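Burkik Institute Robotics Program
Unit 6 handout: Faults in two-arm handling
Prepared by Gráinne Brennan and Saeed Rahimi, revised 27 December 2019

Read this before the lab. It covers the tray lift fault from the November batch and what we want you to check in your own controllers. The log files are in the Mousavi folder on the course drive.

6.1 Background

The tray lift is the standard two-arm task for this unit. The left and right hands take opposite ends of a shallow tray carrying two cubes, raise it together, hold it level and set it down again. Neither arm can do the job alone, as the tray tips as soon as one end leaves the table before the other. The controller therefore has a barrier: both hands must report "grip confirmed" before the lift command goes out.

The batch was 2000 simulated trials, run by Manouchehr Tehrani on the Zakance build. Of these, 197 ended with the tray tipped and at least one cube on the table. The controller had logged "grip confirmed" on both sides in every one of them.

6.2 What went wrong

The grip check used contact force at the fingers and the width of the finger opening. It did not ask what the fingers were touching. If the left hand came in slightly high and too far over the rim, its fingers could settle against the side of the nearer cube. The force reading was within range, the opening was close to the expected value, and the check passed.

The right hand was still waiting at its own end. Once it had closed on the rim, the barrier cleared and both arms lifted. The right end of the tray rose and the left end stayed down. The cubes slid toward the low side, and the left hand either dropped its cube or dragged it over the rim.

The stage to look for in the replays is the one before the lift, with the left fingers against the yellow cube at the left rim and the right hand outside the other end of the tray, clear of the pink cube.
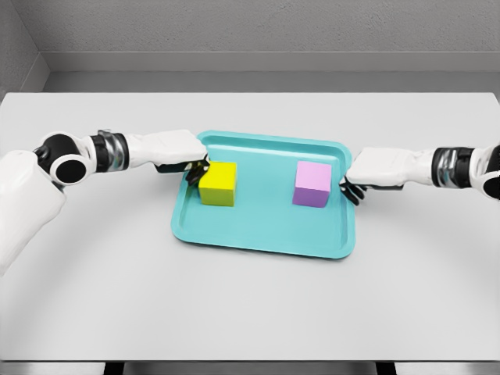
6.3 Why the check did not catch it

Two faults combined.

The approach height was measured from the tabletop and took no account of the tray's raised lip. A small error in the tray's estimated position was enough to put the fingers over the lip.

The contact sensor reported a force but no body name. The simulator can supply the name of the body in contact, and Gholamreza Nazari has since added it to the log. A physical hand would not have that information, so your fix must not depend on it. Use it for diagnosis only.

6.4 Safety note

In simulation a failed lift costs a reset. On the Brodton cell the same fault would mean an uneven load between two moving arms, with one arm pulling against an object the other is not holding. The tray lift is not to be run on hardware until your revised check has been signed off by Raymonde Wong. Stay outside the guard during any two-arm motion, including slow ones.

6.5 Lab work

Replay three failed trials and note the time at which the left hand first makes contact.

Add a test lift: raise both hands by a few millimetres, compare the load on each wrist, and abort if the difference is over your limit. State how you chose the limit.

On an abort, lower first and then open the hands. Opening while the tray is raised will be marked as a fault.

Rerun the batch with the same seeds. Hand in the failure count, your revised check and one page on any trials that still fail.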